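Household Guidance: Care of Marble and Other Natural Stone Work Surfaces

Issued by the Ganoso Residential Services Office

Natural stone is fitted in many of the kitchens and study corners managed by this office. The following guidance applies to all residents and should be kept with the other papers for the home.

Daily cleaning

Wipe the surface once a day with a soft cloth, warm water and a few drops of mild dish soap. Rinse with a second cloth and dry the stone fully. Vinegar, lemon juice and bathroom descalers must not be used on marble at any strength, as they dull the polish. Scouring powders and the rough side of a sponge are also unsuitable.

Spills of wine, coffee, fruit juice or tomato should be blotted within 5 minutes. Wiping spreads the liquid over a larger area.

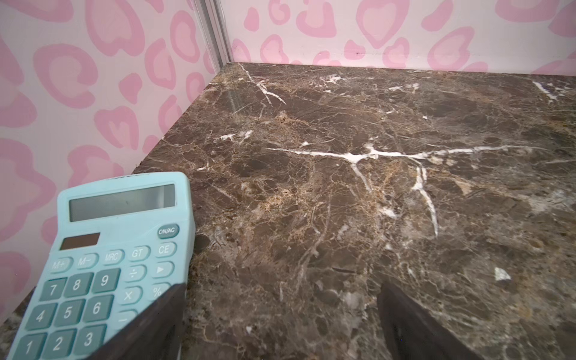
Dark marble requires a different method of inspection from pale marble. Crumbs, dried soap and dull spots are hard to find on a busy pattern, and a resident looking straight down will often miss them. Stand at one end of the counter, bring the eyes low and look across the stone toward a lamp or window. On a deep brown slab with white veins and a web of fine tan and cream lines, such as the one shown, the natural markings should first be learned by sight so that a new scratch or etch mark is not mistaken for a vein. Small items in regular use, a calculator for example, should be lifted when the counter is wiped, and the stone beneath them dried before they are put back.

Natural lines and damage

Fine lines in the stone are often part of its character. To check a doubtful line, draw a fingernail gently across it. A line that catches the nail, or that has grown longer since the last inspection, should be reported. Residents are asked not to fill cracks themselves – household glue yellows and is difficult to remove.

Sealing

Place a spoonful of clean water on the stone and leave it for ten minutes. If the area darkens, the surface is due for sealing. Clean the counter the evening before and allow it to dry overnight. Apply the sealer thinly with a lint-free cloth, following the directions on the container, and remove all excess before it sets.

Polishing

Residents should not polish stone with powered tools. Hand polishing with a 2000 grit pad is permitted on small dull spots only, and should be tried first in a corner that is seldom seen.

Requests for repair may be left at the Beneš Street desk, quoting form 592.

Last reviewed Mon 9 September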